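4.2 What the posture diaries can and cannot show

The claim that leaning forward causes lower back pain is repeated so often that few authors now bother to cite anything for it. We went into the diary data expecting to find at least a modest link. What we found is weaker than the leaflets suggest, and we doubt that much of it would survive a stricter design.

The Trelcombe diaries were filled in by 975 adults, each of whom was asked to note at the end of the day how long they had spent leaning forward and whether their back had hurt. Both answers came from the same person, on the same page, often within the same minute. Someone whose back aches in the evening has every reason to look back over the day for a cause, and leaning is the cause they have been told about since school. In our sample 58 per cent named posture as the main source of their pain before the diary had asked them anything about it.

There is a further problem with the word itself. "Leaning forward" was never defined in the Trelcombe instructions. A slight tilt from the hips and a deep stoop over a sink both count, and so does the kind of lean shown in Figure 3, where the legs and lower back can't be judged at all.
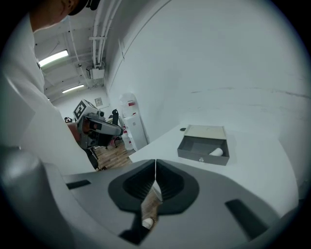
Figure 3. Forward lean, with the person at the left.

The Grisero checklist tries to get round this by asking for the angle of the trunk in bands. We are not convinced. People are poor judges of their own angles, and the bands were set by the authors of the checklist with no stated grounds. When 200 of the Trelcombe group filled in both forms for the same day, many who reported "hardly any" leaning on one form placed themselves in the middle band on the other. A measure that disagrees with itself over a single day is a poor base for advice meant to last a working life.

Supporters of the checklist reply that errors of this sort will cancel out in a large group. That would be fair if the errors were random, but people in pain seem to err in one direction.
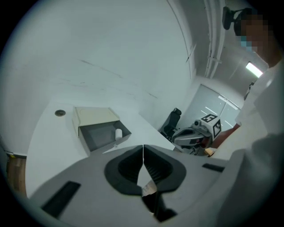 Work surface height is usually brought in at this point to rescue the argument. The Sarmiento trial raised tables for one group and left them alone for the other, and reported less pain in the first group by November. Those who got the raised tables knew that they had got them, and had been told why. No sham change was made for the others. The report also leaves out anyone who spent less than 60 minutes a day at the table, a rule which does not appear in the published plan.

None of this shows that leaning is harmless. It may matter for some people, or in some jobs, and heavy lifting is a separate question which we leave to Section 5. Our point is narrower. The diaries record what people believe about their backs, and they should be read that way until someone measures posture without asking the sufferer.

© Drudano Papers 2/22/25 | Contact | Back to top
This site uses cookies to remember your settings. Accept | Manage cookies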